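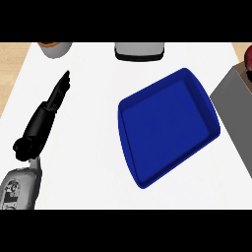
Simulierte Arbeitsfläche mit Roboterarm, blauem Tablett und weiteren Gegenständen am Rand des Tisches.

Anleitung: Abräumen und Bereitstellen als Prüfaufgabe für Haushaltsroboter

Stand: März 2025
Bearbeitung: Dayana Paucar, Flor Alvarado

Die vorliegende Anleitung richtet sich an Einrichtungen, die beurteilen möchten, ob ein Roboterarm einfache Tätigkeiten an Tisch und Arbeitsplatte übernehmen kann. Sie beschreibt das bei Lerkon verwendete Verfahren für die Simulation und den Übergang zum Versuch am realen Tisch. Grundkenntnisse in der Steuerung eines Greifarms werden vorausgesetzt.

1. Aufgabe festlegen

Formulieren Sie die Aufgabe in einem einzigen Satz, so wie sie einer Küchenhilfe aufgetragen würde, etwa: »Lege den Apfel auf das Tablett.« Zusammengesetzte Aufträge wie »Räume den Tisch ab« sind für die erste Prüfung ungeeignet. Bestimmen Sie anschließend den Endzustand. Im Projekt Tranby gilt eine Ablage als gelungen, wenn der Gegenstand vollständig auf der Innenfläche des Tabletts liegt, der Greifer geöffnet ist und der Arm seine Ausgangsstellung wieder eingenommen hat. Berührt der Gegenstand den Rand, wird der Durchlauf gesondert vermerkt.

2. Szene einrichten

Verwenden Sie eine glatte, einfarbige Tischfläche und ein Tablett, das sich farblich deutlich davon abhebt. Das Tablett wird leer und gegenüber der Tischkante gedreht aufgestellt. Eine parallele Ausrichtung erleichtert die Aufgabe in einem Maße, das in Haushalten nicht zu erwarten ist. Zwischen Arm und Tablett bleibt zu Beginn ein freier Bereich.

Weitere Gegenstände dürfen am Rand der Fläche stehen. Sie begrenzen den Bewegungsraum und sollen während des Durchlaufs nicht verschoben werden. Besondere Aufmerksamkeit verdienen große Körper dicht neben dem Tablett: Ein Arm, der seitlich anfährt, stößt dort häufig an, bevor er die Ablagestelle erreicht.

3. Durchläufe ausführen

Führen Sie zunächst 20 Durchläufe mit unveränderter Anordnung aus. Danach werden Lage und Drehung des Tabletts bei jedem Durchlauf neu bestimmt. Für eine vollständige Prüfreihe sieht das Verfahren 392 Durchläufe vor. Jeder Durchlauf ist auf 30 Sekunden begrenzt — eine Verlängerung ist auch dann nicht zulässig, wenn der Arm den Gegenstand bereits gegriffen hat.

Während der Prüfreihe dürfen weder die Steuerung noch die Greifkraft angepasst werden. Ist eine Änderung unumgänglich, beginnt die Reihe von vorn.

4. Fehler zuordnen

Für die Auswertung werden folgende Fehlerarten unterschieden:

Gegenstand nicht erreicht
Gegenstand erreicht, aber nicht gegriffen
Gegenstand auf dem Weg verloren
Kollision mit Tablett oder Umgebung
Ablage außerhalb der Innenfläche
Zeitüberschreitung

Treffen mehrere Fehler zu, zählt der zeitlich erste. Die Zuordnung nehmen zwei Personen unabhängig voneinander vor. Abweichungen sind der Prüfleitung, derzeit Marisol Tamayo, vorzulegen.

5. Übergang zum realen Tisch

Ein gutes Ergebnis in der Simulation berechtigt zum Versuch am realen Aufbau, es ersetzt ihn nicht. Glänzende Oberflächen, nachgebende Früchte und feuchte Griffe lassen sich nur begrenzt nachbilden. In der Reihe, die im Januar am Standort Rirnby abgeschlossen wurde, traten am realen Tisch vor allem Fehler beim Greifen auf, während die Anfahrt weitgehend den simulierten Verläufen entsprach. Beginnen Sie daher mit verringerter Geschwindigkeit und halten Sie den Not-Halt jederzeit erreichbar.

6. Aussagekraft der Ergebnisse

Nach derzeitigem Kenntnisstand der Arbeitsgruppe können Roboterarme einzelne Ablagen unter festgelegten Bedingungen zuverlässig ausführen. Von der selbstständigen Erledigung einer Hausarbeit ist dies zu unterscheiden. Wer einen Tisch abräumt, entscheidet laufend, was stehen bleiben soll, was zerbrechlich ist und was zuerst fortgenommen werden muss — diese Entscheidungen sind nicht Gegenstand der Prüfung. Prüfberichte dürfen deshalb keine Formulierungen wie »haushaltstauglich« enthalten.

Rückfragen zur Auswertung beantwortet Brayan Apaza.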